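The Round Table Gets a Job

Wednesday, July 20, 2022

I have been meaning to write about tables for a while now, and I know how that sounds, so go and get yourself something cold to drink and we'll take our time over it.

Back in June I told you I was going to stop treating the workroom like a place where things land. If you've been reading along you'll remember the long desk, the one by the window, and how I had let it turn into a shelf that happened to be at elbow height. Mail, cables, a stack of Cillex notebooks I bought because they were on sale and then felt too nice to write in (I know, I know), and somewhere underneath it all, the desk. I cleared it over a weekend and was very proud of myself, and by the following week everything had simply moved across to the round table. It was like pushing a wrinkle around in a bedspread.

So this month has been all about the round table. I love that table. It's light wood, it has no corners to catch your hip on, and it's the first thing I see when I come in. It came home from Magbanua, the secondhand furniture place out past the car wash, for 32 dollars, which I still bring up at dinner more often than I should. It had a water ring on it that I sanded for most of an afternoon, and I finished it with the Plavow oil a couple of you recommended. (Thank you! It does smell like a walnut pie for the first few days, but I didn't mind that one bit.)

What I wanted was for the table to have one job at a time. I grew up in a house where the kitchen table was for homework until five o'clock and then everything was swept off it for supper, and I never knew how good that was until I had a table of my own with three projects and a sandwich on it. My rule now is that whatever I'm doing goes in the middle, on a plate, and one cloth goes on the side. Everything else has to find somewhere else to be.

The plate was the part that took me the longest to come around to. I tried a tray first, a big rectangular one, and on a round table it looked like somebody had parked a truck in a flower bed. Then I tried a placemat, but a placemat doesn't have an edge, and small things wander off it. A plate with a raised rim turned out to be just the ticket. Mine is a pinkish-beige one that was left over from a set, and the rest of the set is long gone. It holds whatever small thing I'm fussing with, and if there's dust or fluff, I carry the whole plate to the trash and tip it. It has saved me a good deal of wiping.

The cloth is always folded into a square before I start. My old way was to have a rag somewhere, and then to get up and look for the rag, and then to see something in the hallway that needed doing, and there went the morning. Now it's there on the right and I don't have to think. I bought a bundle of Ditus cloths in royal blue, and the color helps me more than I expected, as a white cloth on a pale table disappears on me completely.

I should say a word about the chairs, too. When you give a table one job, the chairs get ideas. The navy one with the molded seat has become the place for things I want close by without having them on the table: the water bottle, my phone, the mouse. I went back and forth about whether that counts as cheating. I've decided it doesn't, so long as I clear the seat when I'm through. It's such a good height for it, and I'd much rather knock a water bottle off a chair than tip it over onto freshly oiled wood. The gray chair is supposed to stay free for sitting, and the black mesh one goes back and forth between the desk and the table depending on how my back is feeling. 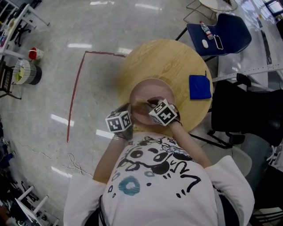

Something brush-like on the plate, blue cloth folded at the side, and the navy chair holding the extras.

Brushes were the first proper job I gave the new arrangement, and I'd put them off for ages. I had 20 of them when I emptied out the drawer, which embarrassed me a little, and I did them one at a time, each one getting its turn on the plate. I look at the bristles first, then the handle, and I pick out whatever has collected down at the base with a toothpick. The ones that were past saving I let go. I kept a few that I can't defend at all, but they're pretty and they don't eat much.

It's slower than dumping the whole lot in the sink, and I won't pretend otherwise. I spent some two hours on it with the radio going. But I got up from the table and there wasn't a second mess waiting for me to deal with, and that hardly ever happens in this house.

A few loose ends, as I always seem to have. Somebody asked in the comments about the marbled floor and whether it shows every crumb. It's a glossy gray, and in the evening with the ceiling lights on you get long white streaks across it, so yes, I do see every footprint if I stand in the wrong spot. I've learned to stand in the right spot. Somebody else asked about the little white side table with the wire base. I'm keeping it, although I haven't found its job yet. For a while it had a plant, then it had the plant's saucer and no plant, and I'm open to suggestions.

Next up is the long desk again, and this time I mean to deal with the cables properly before I put a single thing back. I've got a box of ties and a roll of labels ready to go. If you have a way of keeping chargers from turning into spaghetti, please leave it in the comments, and tell me what your own table is for these days while you're there. I read every one, usually with my second cup of coffee.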